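BENSIDE PUBLIC LIBRARY
BOARD OF TRUSTEES
Minutes of the Regular Meeting, September 2020

Present: Eoin Quinlan (Chair), Nantana Meesuk, Sang Nghiêm, Ashley Wragg
Absent with notice: Ultan Ó Ceallaigh
Minutes taken by: A. Wragg

1. Call to order
The Chair called the meeting to order and confirmed a quorum. The agenda was accepted with one change — item 6 was moved ahead of item 5.

2. Minutes of the previous meeting
Approved as circulated. Moved by Ms. Meesuk, seconded by Mr. Nghiêm.

3. Curbside pickup
The Director's written report was received. Patrons borrowed 1,458 items through curbside pickup since the service began in May. Holds are kept for seven days. Mr. Nghiêm asked that this be extended to 10 days for patrons who rely on the bus. Agreed, to take effect with the next notice to patrons.

4. Roof over the children's room
Two bids were received. The Board accepted the bid from Mac Giolla, subject to proof of insurance. Work will be limited to the east slope and the gutters. Carried, with Ms. Wragg abstaining.

6. Overdue fines
Ms. Meesuk presented a draft policy ending fines on children's books. Members asked for clearer wording on lost items. The draft was returned to her for revision.

5. Online talks
Mr. Nghiêm reported that the fall talks will be held by video. The Jasen Room will remain closed to groups. Topics include family history, home canning, and computer modeling. The Board approved the list and asked that phone access be offered for each talk.

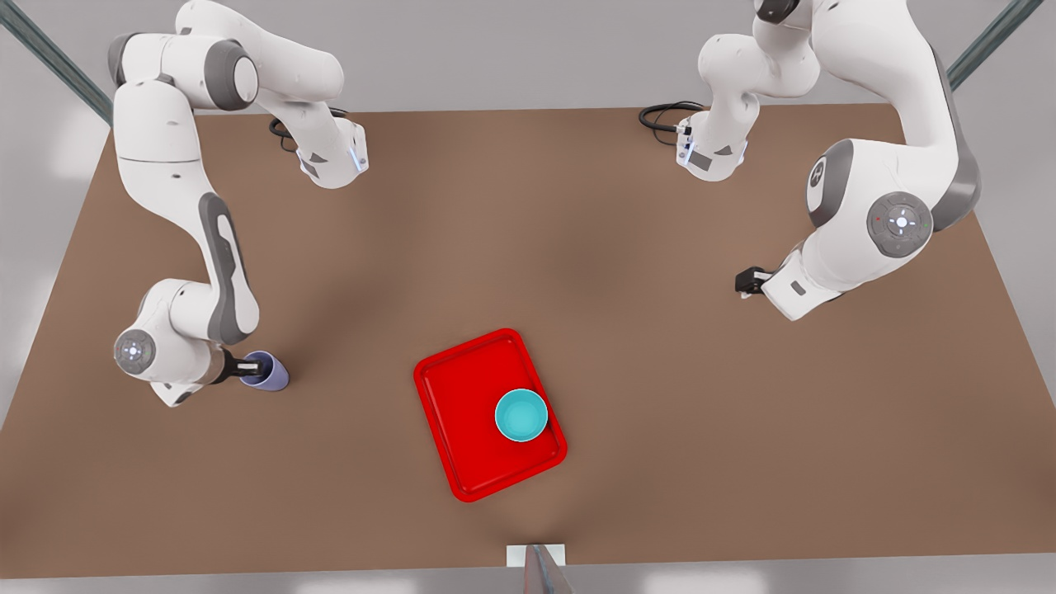 Rendered view of two white robot arms at a brown table.

7. Correspondence
A letter concerning bicycle parking was received and referred to the Director. Mr. Quinlan will reply on behalf of the Board.

8. Adjournment
There being no further business, the meeting was adjourned on a motion by Ms. Meesuk.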